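The Kitchen at the Back of the Workshop

At Veswood, the shared workshop behind the old tile yard, the bench by the loading door used to hold a drill press. Since May it has held groceries. A handful of members are building a robot arm that can help with a meal, and they meet every Wednesday after work to argue about beans.

Beans are the hard part, and I had no idea why until I tried it. The project is called Dodeo, and it began with the hand. The team printed and reprinted fingers for most of a winter, going through 12 versions before they had a pair they liked: ribbed, springy wedges that bend around whatever they close on. You squeeze them on an egg and they give. You squeeze them on a jar lid and they hang on. I spent a silly amount of time picking up my own car keys.

The clever bit (to me, anyway) is that the hand comes off. Before the arm gets to try anything, a person carries the same fingers around on a handle with a camera on top and does the job the slow way, over and over, while the camera records. Each finger mount wears a square black-and-white tag so the software can tell how far apart the tips are. No programming, no joysticks. You just cook, sort of, with pincers. 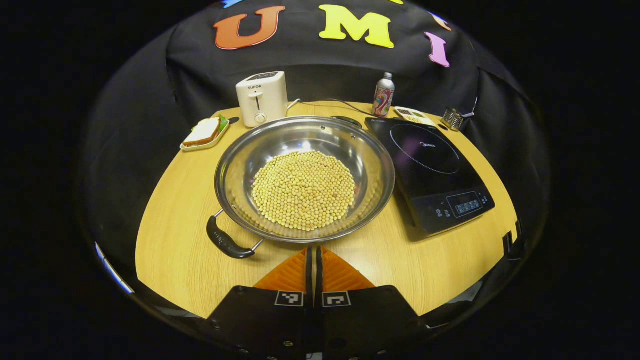 They have 500 recordings so far and want 2000 before they trust the arm near anything that spills. Toast was easy. Sliding a plate took two evenings. Dried soybeans roll, bounce and hide under things, and a pinch that catches six on one try catches none on the next. I got one bean on my fourth attempt and yelled loud enough that somebody at the lathe turned around.

The arm itself came together from a kit sold by Flurnirari, with the wrist replaced by one the members machined in aluminum. Its motors were the big expense. Everything else was scrounged or printed, and the last batch of finger material cost $210, split between them. Training runs overnight on a secondhand computer they call Gumede, which lives under the stairs and heats that whole corner of the building.

When I visited, the arm managed to push down a toaster lever three times in a row, and then missed it completely and pressed firmly on the air beside it. Everyone cheered anyway! Next on the list is tipping a bowl, and after that a lighter wrist, if the new bearings ever show up.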